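Clellside newsletter: news from the members

The spring language evenings begin again in March, and we are glad that Angharad Yorath will teach the beginners.

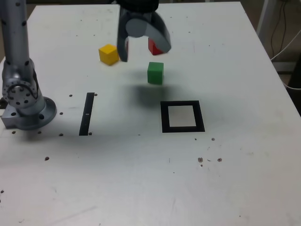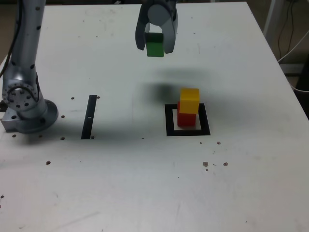
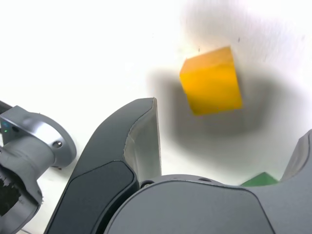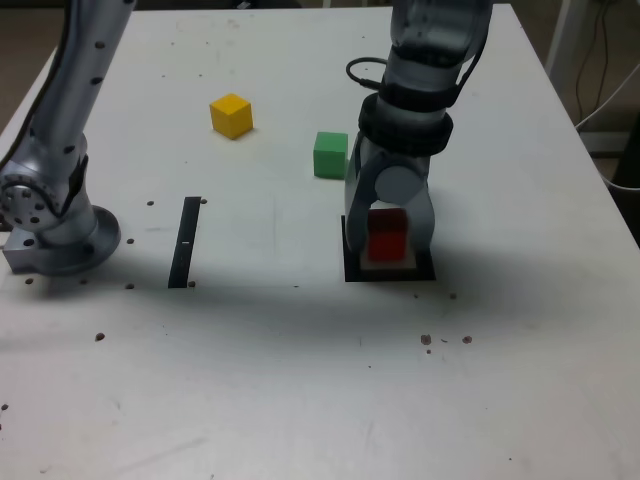 Library and fees

The reading room has now 3833 books, after a kind gift from Drorness. Please return novels within 2 weeks. Bogumił Duda asks that you write your name clearly in the register. The fee for the year stays the same. For a place in the evening class, please write to Seren Gape before the end of the month.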